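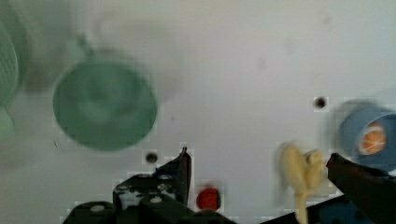
Stekitz opens orders for its tabletop gripper kit

Robot arms small enough to sit on a desk have been getting cheaper for a while, but the hand at the end has lagged behind. Stekitz wants to change that. The company began taking orders Wednesday for the Alunero, a two-finger gripper with a wrist camera that bolts onto most small arms and comes with the software needed to start teaching it simple pick-and-place jobs.

We had one in the shop for 7 days ahead of the launch, and it was a great week.

The kit ships as a flat box of parts. There are two black fingers, a mounting bar, a servo, the camera with its bracket, a bag of screws and one cable that carries both power and data. Putting it together took us one evening, and most of that was spent on the camera bracket, which has to go on before the bar does. The printed guide puts those steps in the wrong order. Stekitz says the online version has been fixed, so use that one.

Once it's on the arm, you teach it by hand. You move the arm through a job while the camera records, do that again and again with the objects in different spots, and then let the software build a routine out of what it saw. Stekitz suggests 82 demonstrations for a basic sorting job. That sounds like a lot of arm waving, and it is, but each one is quick and the software lets you throw out a bad take with one key. We cleared ours in an afternoon with a break for lunch.

And then it worked! Not every time, and not fast, but the first moment the arm swings over the table on its own, slows down and closes on the thing you wanted is hard to beat. We tried play food, bottle caps, rolls of tape, a tea strainer and a bunch of plastic lids. Round, squashy things were the easiest. The narrow fingertips are very good at getting in between items that sit close together, and they put small pieces down gently. Lids lying flat were the hardest by far, and the gripper often just pushed them along the table until we propped up one side.

The camera is the part we have mixed feelings about. It sits close to the fingers, so the software always has a near view of whatever it's about to grab, and that helps a lot with the last bit of the move. But the picture smears when the arm moves quickly, and the compression is heavy enough that pale objects on a white table start to melt into it. Slowing the arm down took care of most of the blur. A darker mat would probably help with the rest — we didn't have one that fit.

Sound is worth a mention too. The servo is quiet enough that we left the arm running during phone calls.

Stekitz is selling the Alunero in 3 versions. The basic one is the gripper alone, for people who already have a camera they like. The middle one adds the camera and software, and is the one we tried. The classroom pack holds 5 complete kits along with spare fingertips and a set of lesson plans written with teachers in Skullstead, where the company has its workshop. The lesson plans are free to download even if you don't buy anything, and they're good. The one on sorting by color could be run with a much older arm.

Outside North America, the kit will be sold through Åberg, which already carries Stekitz's arm mounts. Åberg plans to stock the middle version first and the classroom pack later in the year.

The software runs on Windows and Linux. A Mac version is being tested, with no date yet. Recordings stay on your own computer unless you choose to upload them, and they can be exported in an open format, so a set of demonstrations made on the Alunero can be used with other training tools. We exported ours without any trouble, though the file names it picks are long and hard to tell apart.

There are a few things we'd still like to see. The fingertips could use a softer pad option for slick plastic. The cable is short, and on a taller arm it pulls tight when the wrist turns all the way around. Stekitz told us a longer cable is coming as an add-on.

First orders ship in July. Replacement fingers, screws and camera brackets are listed on the Stekitz store now, and drawings for the mounting plate are posted there as well for anyone who wants to make an adapter for an arm that isn't on the supported list.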